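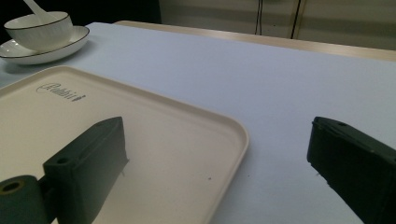
Thilini Seneviratne lleva desde noviembre construyendo una pinza de mano en la mesa de su cocina y en el taller compartido de Dalthorpe, y habla de ella a toda velocidad, como quien teme que se le acabe la tarde. «Quería algo que pudiera coger una cuchara sin pensárselo demasiado», dice, y enseguida se corrige: «Bueno, ¡sin que me lo pensara yo!».

El proyecto se llama Fliltano y va por la versión 20. Las primeras tenían los dedos curvos (preciosos, según ella, pero inútiles con las cosas planas). Los de ahora son rectos, de color verde oscuro. «El verde fue la bobina que quedaba en el taller y me encantó. Ya no imprimo en otro color».

Practica con vajilla: cuencos, platillos, cucharas de cerámica. «Una bandeja con el borde bajo es dificilísima. Te acercas, cierras y los dedos resbalan por encima. Me pasé dos fines de semana solo con eso y me lo pasé en grande».

Lleva apuntados 1374 intentos en un cuaderno de tapas blandas, cada uno con el objeto y la apertura de los dedos. De los fallos habla casi con más cariño que de los aciertos. «Cuando algo se escapa siempre por el mismo lado, ya sabes dónde limar».

Lo siguiente es cambiar el muelle, que chirría, y probar unas puntas de silicona que ha moldeado ella misma. «Si agarran la porcelana mojada, monto una fiesta. Y si no, imprimo la 21 el lunes».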